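The Long Way Around a Button Box

My grandmother kept her buttons in a shortbread tin, and when it came to me last winter I put it on a shelf and didn't open it until February. I suppose I was a little afraid of it. When I finally pried off the lid, out came the smell of her sewing room (camphor, machine oil, a bit of peppermint), and I lost an entire afternoon on the rug.

I wanted to know where they all came from, so I took the tin to Ignacio Aranda, who runs the repair counter at Goicoechea, the old notions shop in Flestden. He poured everything onto a felt tray and went very quiet, and then he got very chatty indeed!

"Your grandmother never threw out a coat without saying goodbye to it," he told me, picking out a set of 3 horn toggles still tied together with thread. He has a tin of his own at home, begun by an aunt in Prernau, and he's as soft about it as I am about mine.

Reading the Backs

Turn a button over, Ignacio says, because the back is where it tells on itself. Shell stays cool against your lip long after plastic has warmed up. A metal shank that wobbles has usually been on a working coat, and a scrap of thread left in the holes is worth keeping, too — it may be the only record of what color the dress was. Mine had mustard yellow in it, and I've been asking my cousins about a mustard dress ever since.

The shop's own stock book goes up to number 1306, every entry with a sample sewn beside it, and I could happily have read it straight through to closing time.
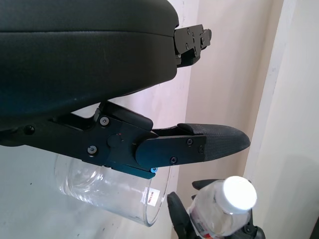
Sewing One Back On

You'll want a doubled thread, waxed if you have it, and a matchstick laid across the top of the button while you stitch. Slide the match out, pull the button up, and wind the thread around the stem before you knot off. Ignacio goes through each pair of holes 3 times on a shirt and more on a coat. I've since mended my husband's gray cardigan and 2 pillowcases, and the tin lives on the kitchen windowsill now, where the neighbor's little girl likes to sort it by color.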